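Chapter 7
Budgeting Before You Buy

I bought my first gripper before I had a budget for it. I had a quote, a little leftover grant money, and a week to spend it before the account closed. The quote covered the hardware. Mounting plates, spare finger pads, cables long enough to reach the outlet, a shelf to keep it all on: those came out of the next year's money, and So-yul Cha, who ran our purchasing desk back then, let me hear about it well into January!

So this chapter is going to be slow and a bit fussy. We'll take one modest project, the tabletop handling station at the Clillutlow teaching lab, and plan its spending from a blank page. You met the station in Chapter 4 (the one with the wobbly bench). If you skipped that chapter, you can still follow along fine.

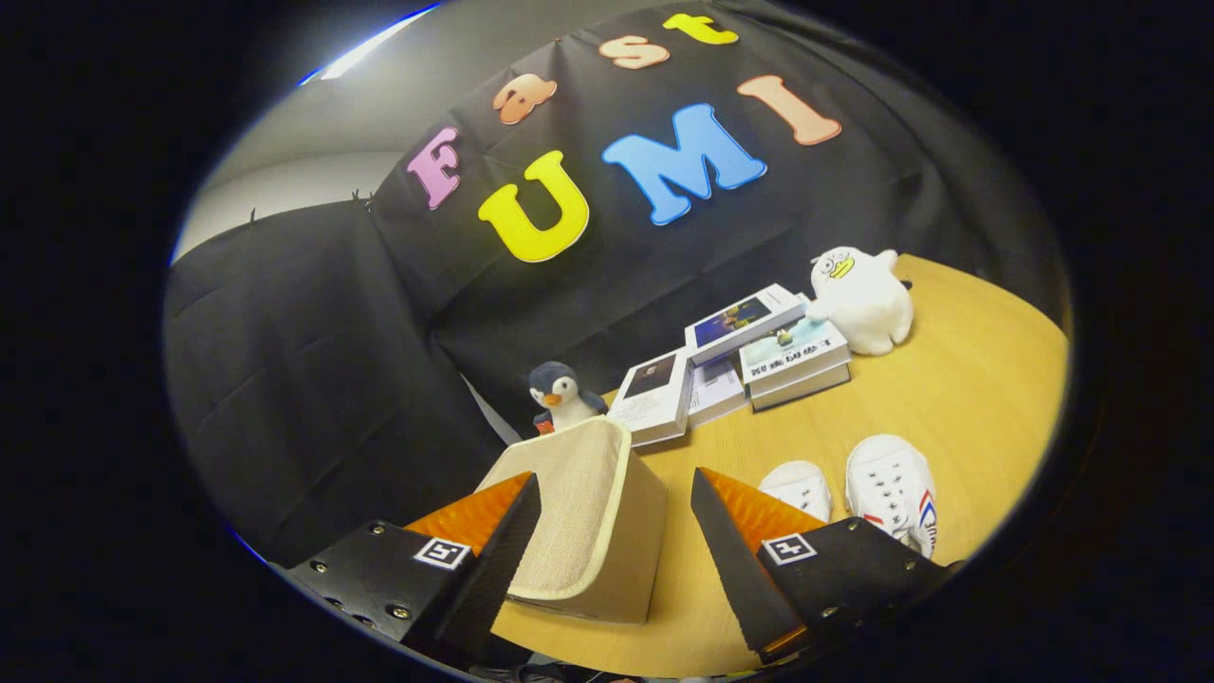 My own rule is to write the object list before the equipment list. Students hate this. They want to talk about arms and controllers, and I'm asking them what they plan to pick up. But look at how different the things on one tabletop can be: a fabric storage box, a pair of small sneakers, plush toys, a stack of books. A soft-sided box wants wide, grippy pads. A thin booklet lying flat wants a narrow fingertip, and maybe a second set of fingers altogether. Every one of those is a line in the budget, and you won't find the line if you start from the catalog.

Next comes the part I call the wear sheet. Pads wear down, screws walk off, and printed markers get scratched and have to be made again. Gerasimos Katsaros taught me to price these by the cycle. Say a set of pads costs $222 and you plan to change it after 1000 grasps. Now you have a number you can multiply, and when somebody asks for twice as many grasps you can tell them what it costs before you say yes.

Then there's the stuff around the machine. Lighting, a backdrop, clips, bins, a table that doesn't rock. I used to lump all this under "misc." and hope. On the Clillutlow station that one word hid $1307, nearly the price of the controller we'd been told we couldn't afford (Callberg had it on sale, too, which still stings).

Before you go on to Section 7.1, take a sheet of paper and list everything you'd want your own station to handle in its first month. Leave a wide margin on the right. We'll fill it in with prices as we go, starting with the two supplier quotes from Prerkach and Callberg.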